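Moving the cat to a new food, and other pet shop business

May 10, 2020

I've put off writing this one until I was sure the change had stuck. Miso is now fully on the new food and has been for two weeks, so I'm calling it done.

For anyone who hasn't read the older posts, Miso is a nine-year-old domestic shorthair, desexed, indoors only. She came to me from a rescue in Milthorpe with a tick in her right ear and a habit of eating too fast. Until December she ate the same dry food she'd had at the rescue. Then the vet weighed her and she was over 5 kilos, and at her size that's too much. The vet wanted her on a wet food, or mostly wet, and wanted her to drink more.

I don't buy pet food at the supermarket if I can help it. We have a decent independent shop, Hedegaard, on the main street next to the chemist. It's small and the parking is bad, but they'll order things in and they'll take back an unopened bag if the cat won't touch it. The big chain out by the highway is cheaper for litter. I've done the sums and the petrol eats most of the difference, so I only go there if I'm already heading that way.

Padmavathi Krishnan at Hedegaard talked me through it. She sold me four flavours in single tins and told me not to buy a tray of anything yet. I bought a tray anyway, of the chicken, because it was on special. Miso won't eat the chicken. If you're in the area and your cat likes chicken, leave a comment.

What worked was the sardine one and, oddly, the turkey. The method was the usual one. A teaspoon of wet food beside the dry, then a bit more, then a bit less dry. The instructions on the tin say seven days. It took us a lot longer than that, and there was a stretch in February when she ate the dry and left the wet to go crusty every morning. I nearly gave up then. What I did instead was warm it slightly by sitting the tin in a mug of hot water before serving, and that helped more than anything else I tried.

I also stopped leaving food out all day. She gets breakfast at half past six and dinner at five, and a small amount of dry at bedtime, counted as part of the day's total. She complained for a few weeks — loudly, in the hallway — and then stopped.
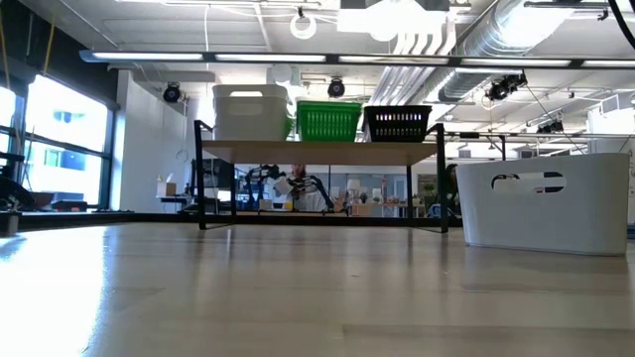
The water side of things was harder. She had always drunk from a ceramic bowl next to her food, and not much. I read that cats prefer their water away from their dinner, so I moved the bowl to the laundry, and she ignored it. Then I bought a fountain, a Flivano, the plain model without the lights. It cost more than I wanted to spend. She was frightened of it for four days and now she uses it constantly.

A few notes on the fountain if you're thinking of getting one. The filter needs rinsing before first use and the leaflet doesn't make that very clear. The pump gets slimy and you have to take it apart with an old toothbrush. I do this on the same day I change the sheets so I don't forget. It hums when the water gets low, so you'll know when to top it up. The cord is short. Mine runs along the skirting board to the power point behind the washing machine, and I'd have preferred another half metre.

Litter stayed the same through all this. I'd been told not to change two things at once and I think that's good advice. I use the Starkeck wood pellets and have done for years. They track less than clay, though you do find the odd pellet in your slipper. Hedegaard stopped stocking the large bag for a while but it's back now, on the bottom shelf near the bird seed.

Shopping has been a bit different these past couple of months, like everything. Hedegaard is doing orders by phone and you pick up from the side door. You ring in the morning and it's usually ready after lunch. They only let 2 people in at a time if you do need to go inside. I've found I spend less this way as I'm not standing near the toys. I did miss having a chat, and I missed looking at the rabbits.

As for results, Miso has lost a bit of weight. I had her on the bathroom scales this week, which means weighing myself holding her and then weighing myself without her. It's not very accurate but it's going the right way. Her coat is softer along the back and she's stopped getting the dandruff near her tail. She's jumping onto the windowsill again without going via the chair. The vet will do a proper weigh-in when they go back to normal appointments.

The cost has gone up, I won't pretend otherwise. Wet food is dearer per day than the old dry food by a fair margin, even with the loyalty card. I've cut back on treats for her and on takeaway for me, and it comes out close enough.

Next thing on the list is her teeth. The vet mentioned them at the last visit and I've bought a finger brush and a tube of the poultry-flavoured paste. Given how she feels about chicken I'm not expecting much. I'll write that up when there's something to say.

Still five tins left in that tray, by the way. Best before is well into next year.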